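The Slowest Hire at Stistatham

The kitchen at Stistatham sends out 2198 trays on a full day, and until February every one of them was filled by people in hairnets arguing about the radio. Then Letik arrived. Letik is an arm. It came with a binder, a two-day training course and a laminated card explaining whom to call when it stopped, which was the part of the package that got used first.

Management had promised the arm would "free up" the staff, a phrase that makes anyone paid by the hour check their contract. There were nine people on the portioning line then, and there are nine now, though what they do has drifted. Khadija El Sherbiny used to put fruit in bowls. She now has a title, cell lead, and spends much of her morning teaching a machine to put fruit in bowls.

"I got a raise," she says. "Small. I also got homework."

The homework is a log. Each time Letik drops something or freezes over a dish to think, she writes it up and sends it to Vonier, the firm that sold the thing, and a cheerful reply comes back asking for more detail. She has learned to write "grasp failure" where she used to write "dropped it again."

The job has gotten easier on the wrists and harder on the patience. Lahcen Amrani, eleven years on the line by his own account, misses the rhythm of it. He could fill a tray while telling a story and never look down. These days he lays things out for the arm, waits, and clears up after it, and says his stories have gotten shorter because he keeps having to stop and watch.

Practice runs happen at a side table, away from the real trays, with whatever dishes and food the day's exercise calls for. The arm goes out over a bowl with something small and green between its fingers, at a pace that would have gotten any human trainee a quiet word.

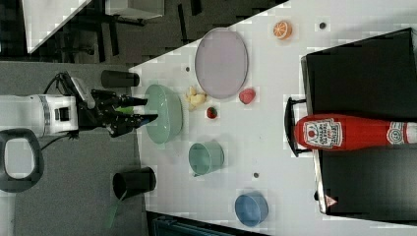 Damir Matić thinks the pace is beside the point. Speed will come, he says, and what bothers him is that the people who know the work best are being asked to write it down, one log entry at a time, for a company that will own the result. He would like that to show up in somebody's pay, and he has raised it at two staff meetings.

Khadija has heard this and doesn't disagree. She would also like her old knees back — the side table comes with a stool, and the line never did. On the afternoon I left, she was filling in another entry while Lahcen reset the table, and the radio was on a station neither of them would admit to choosing.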